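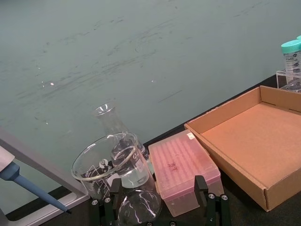

Figure 1. Glassware, pipette and tip box on the black bench top.

3. Laying out your Seltley starter bench

Now for the fun part! With the bench wiped and level you can set out the glassware, and a good layout makes every session after it so much smoother. Allow yourself an unhurried half hour.

1. Stand the beaker and the Erlenmeyer flask close together, with the printed graduations turned toward you.

2. Place the round-bottom flask on its cork ring. It will roll without one.

CAUTION: Check all glass for chips and star cracks before use. Set damaged pieces aside and do not heat them.

3. Put the tip box within easy reach of your pipetting hand and keep the lid closed between uses - dust gets into open tips surprisingly fast.

4. Rest the pipette across its stand. If there is still liquid in the tip, hold the pipette upright and eject the tip first.

Note: The Kurnard pipette supplied with this set goes up to 200 microliters. Never wind the dial past 200.

5. Fit a cap to every test tube before it goes in the rack. Finger-tight is plenty.

6. Load the rack from one end and work across. You'll love how quickly you can find a tube this way, and the free openings stay together for the next batch.

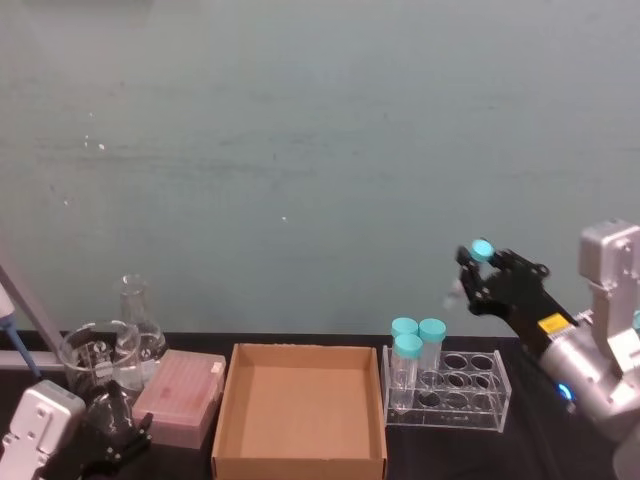 Figure 2. Clear rack with teal-capped tubes at one end; open cardboard box alongside.

7. Keep a cardboard box on the bench for tubes going out to storage. Line it with paper towel, then lay the capped tubes in side by side.

CAUTION: Cardboard is for sealed, room-temperature samples only. Anything chilled goes in the Plonddale cool carrier (see section 5).

8. Label the box on two sides and write the same details in your bench book.

Missing a cap or a tip box? Write to Perrine Lacroix at the Seltley parts desk with your set number. Spare caps ship in bags of 200.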